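Giving up the big weekly shop

28/10/2026

So I finally did it. After years of one giant grocery run a week, I've switched to buying food in little bits, a few things at a time, mostly on foot. My friend Joana Patrício has been telling me to try this forever and I always said it was fine for people with free time and a nice market downstairs. Well, I have neither, and I'm seven weeks in and not going back!

The old way went like this. I'd drive out to the big Mockus with a list, ignore the list, and come home with a trunk full of stuff I'd been talked into by hunger. My worst receipt was $907, and yes, that was before a family party in January, but still. Half of that salad went straight into the compost. I found a tub of sour cream in March that I'd rather not discuss.

Now I stop at Rinivell on the walk home from the bus. It's tiny, the aisles are so narrow you have to back up when somebody comes the other way, and they never have cilantro when I want cilantro. But the produce is good and I only buy what I can carry. That turns out to be the whole trick for me, a plastic bag and two tired arms.

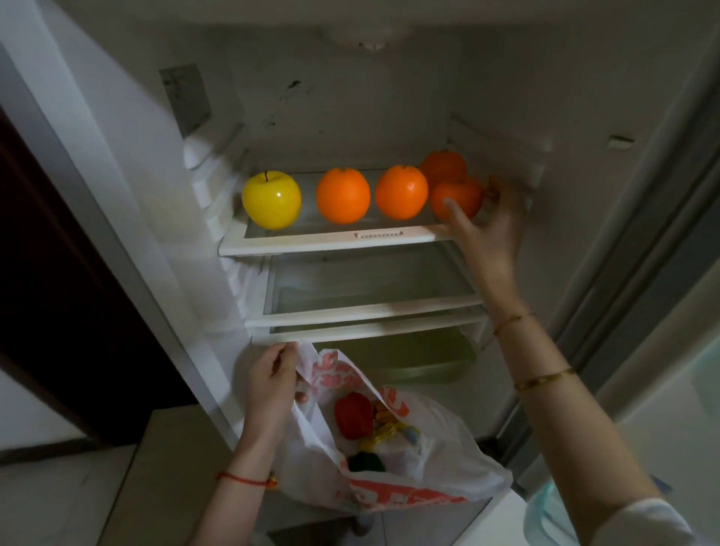
Top shelf, fruit only. One apple holding out against the oranges.

Money-wise, my first month averaged $74 a week and the second is coming in at $69, and that includes coffee (the Cerninico dark roast, which I refuse to give up or even talk about giving up). I did expect to spend more, with small-store prices being what they are. Some things do cost more. Butter hurts. I just don't buy the other forty things anymore.

The part I'm still bad at is dinner on days when I get home late and the store's already closed. Martim Vieira left a comment on my last post saying he keeps a "lazy box" in the pantry with pasta, canned chickpeas, a jar of olives and some tuna, and I copied him right away. Chickpeas fried with garlic and too much paprika, 15 minutes, eaten standing up. Pretty great, Martim, thank you.

I still need a plan for the heavy things like laundry soap and cat litter. Does anyone use the Hisetti delivery people? Are they okay with third-floor walk-ups? Let me know in the comments, my cat is down to her last bag.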